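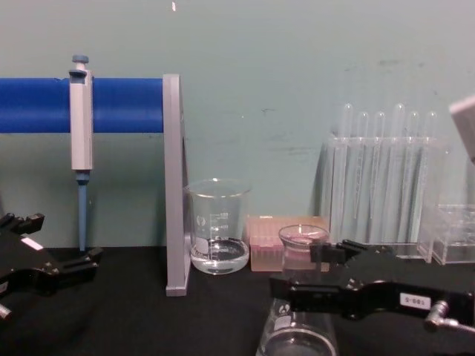 Wet bench notes and picture set, Stoditthorpe teaching lab

Welcome, and thank you for reading this before diving into the folders! The set covers one small stretch of bench and the everyday things kept on it, and I've tried to write down what I'd have liked to know myself when I first came to it in April.

Contents

The folder "bench" has 40 pictures and "labels" has a plain text file for each, using the names we use at Fallstead (so "tip box", never "tip rack", please).
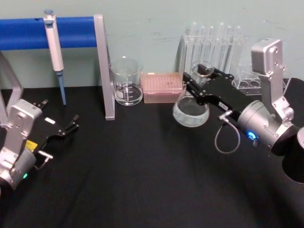 Flask held by the neck, with the racks behind.

Names and spellings

"Flask" always means the Erlenmeyer. Anything with straight sides and a spout is a beaker, whatever its size.

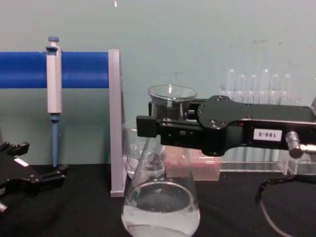
Flask and hanging pipette, labelled separately.

Clear liquids are labelled "clear liquid" and nothing more, as I'd sooner be vague than wrong.

Known gaps

Glass in front of glass was a headache, and 17 of the label files are still waiting for a second look. The pipette stand is one item, bar and upright together.

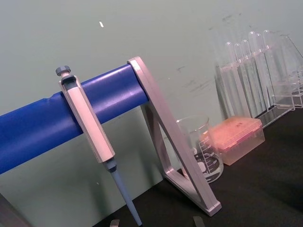
Kiri Tautahi wrote back on Sunday to ask whether the bar ought to have its own label after all, as her students always call it "the rail" and go looking for it under R.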